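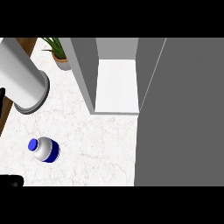
Planner for the pick-and-place task is a plain RRT with a cost on joint travel, wrapped by Vicente Lagos in our tool Woltura. Perception first. The segmenter in Samarakoon was fine on the blue cap but kept splitting the bottle where the white shoulder meets the dark blue label, so we merge masks before the pose fit. Marble veins gave false edges too, fixed with a blur.

Results, sim only. 1,000 training rollouts, then 70 test runs per setting, 3 settings.
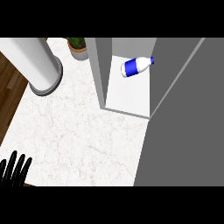

Merged masks did better then raw ones in every setting. Most failures left are the planner timing out near the side panel. Collision margin probaly too big, still set by hand in the config.

To do: rerun with seed 71, log timeouts seperate from bad grasps, clean up the Randix export script.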